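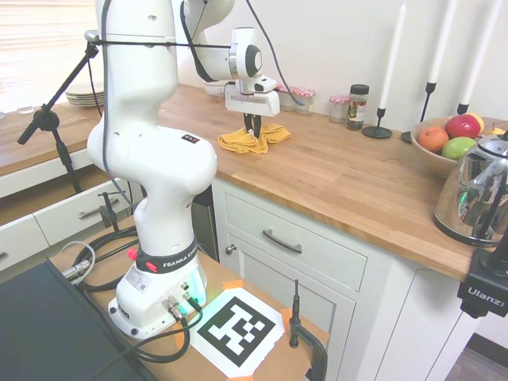

*Slide 1. Kitchen worktop, yellow cloth.*

**Moisture and timber worktops: speaker notes**

Start on time. Introduce self, thank Henrike Fröhlich for the Randgate test figures. Twenty-five minutes, questions at the end.

**Slide 2 - What timber does with water**

Wood takes up and gives off water until it is in balance with the air in the room. Define equilibrium moisture content here and give the usual indoor range, 8 to 12 per cent. Heated rooms in winter sit at the low end, sometimes under it.

Movement along the grain can be ignored for a worktop. Movement across the grain cannot. Use the rule of thumb on the handout: one per cent change in moisture content gives a quarter of a per cent change in width, for oak of mixed cut. A top 600 mm deep that goes from 12 to 8 per cent loses 6 mm. Pause on that. Fitters in the room will have seen the gap at the wall and blamed the sealant.

**Slide 3 - Fixing**

- Slotted brackets, slots running front to back.
- Screw in the middle of the slot, washer under the head, not done up hard.
- No glue to the cabinet, no glue to the wall.
- Expansion gap at the wall, covered by upstand or tile.

Florian Vidal will ask about end joints. Answer: bolts in oversize holes, sealant on both faces before closing up. Do not get drawn into mitres. 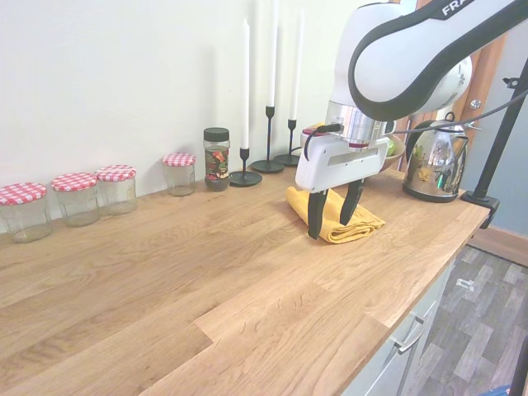 Staves in a block top are cut from different boards and laid with the end joints staggered. Each stave would cup on its own. Glued side by side with the ring direction mixed, they hold each other fairly flat, provided both faces of the top are sealed to the same standard. An unsealed underside is the most common fault in the Reinholz survey, and it was found mainly over dishwashers, where steam comes up every time the door is opened early.

**Slide 4 - The Randgate trial**

Test pieces: 64, all oak, all from one supplier. Half oiled, half lacquered. Each finish split again into sealed and unsealed undersides. Stored at 65 per cent relative humidity until weight was steady, then moved to the dry room.

Trial ran for 181 days. Weighed weekly. Cupping measured with a straight edge and feeler gauge across the full depth.

Points to make:

1. Finish type changed the speed of moisture loss. It made little difference to where the pieces ended up.
2. Unsealed undersides gave more cupping with both finishes.
3. Lacquered pieces with a cut-out and a bare cut edge split at the corner of the cut-out. Oiled ones did so less often. The sample is too small to say more - Ida Weidemann has asked for a second run.

Do not show the raw table. It is in the handout.

**Slide 5 - Standing water**

Separate problem from room humidity, often confused with it. Black marks around a tap or under a tin are iron reacting with tannin in the oak. They need water to form, but drying the top does not remove them. Oxalic acid will, with gloves and eye protection, followed by a full rinse and re-oiling once dry.

Prindow hard oil was used on the oiled pieces. Say so once and move on, this is not a product talk.

**Slide 6 - Advice for the handover sheet**

- Leave the top wrapped and flat in the heated room before fitting.
- Seal all cut edges, including tap holes.
- Vapour barrier over any appliance.
- Re-oil when water stops beading.

Hervé Hoarau wants a fixed interval for re-oiling. There is no good figure. Use depends on the household, so give the beading test.

Handouts: around 300 printed, at the back by the door. Next meeting is in October, same room.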